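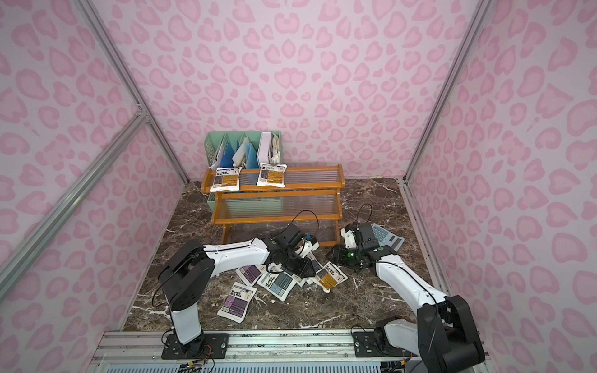

## Re: [linon-cell] Right arm not stopping when the left one faults

Hello all, and thank you, Freya, for writing this up so carefully. I've been meaning to reply properly for a while and kept getting pulled back to the bench.

On Feb 7, 2019, Freya Pickering wrote:

> We had a nasty one on the Koubek cell. The left arm tripped on
> over-current while reaching down for a packet, and the right arm
> carried on with its move as if all was well. The log shows it ran
> for another 386 ms before the Wamura controller cut it. They
> didn't hit each other, but I don't want to count on that again.
> Has anyone on the list seen the two arms fall out of step like this?

We have, and I'm sorry to say it was on the very same job, picking coffee samples off the floor and putting them up on the little wooden rack. The packets are a pain at the best of times. They lie flat on that polished marble, the fingers have to come in very low to get under the crimped border, and if the height is even a bit off, the fingertip pushes into the stone and the current climbs until the drive gives up.

So there are really two faults, and I think it helps to keep them apart. The first is the trip itself. We went back through 155 picks and found 23 over-current trips, nearly all of them on the left arm and nearly all on the last bit of the way down. Checking the finger height again after a warm-up run brought that right down for us.

The second one is the one that worries me. On our cell the stop signal from one arm to the other was going through the Rundetti software and waiting its turn behind everything else (I spent a whole afternoon blaming the cable, and I owe that cable an apology!). A stop shouldn't be standing in line. We've now wired the two fault outputs straight into the safety relay, and the software only gets told afterward.

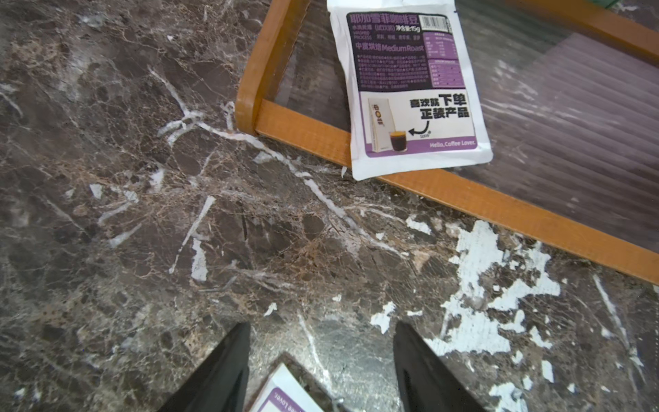 **Can we keep running with the old setup if we slow both arms down?**

I'd hold off until the relay is wired. Going slower makes a bump softer, but the second arm will still move after the first has faulted, and with both grippers working over the same pile there isn't much room to spare. If you must move the arms before then, do one at a time with the other powered off, and keep your hands out of the cell.

Freya, could you send me your controller settings when you get a minute? Ours had the fault timeout at 180 ms, and I'd love to know whether yours was set longer or was left at whatever it came with. I'm happy to send our wiring sketch to anyone who wants it. It's in pencil, but it's readable.

Warmly,
from the Linon bench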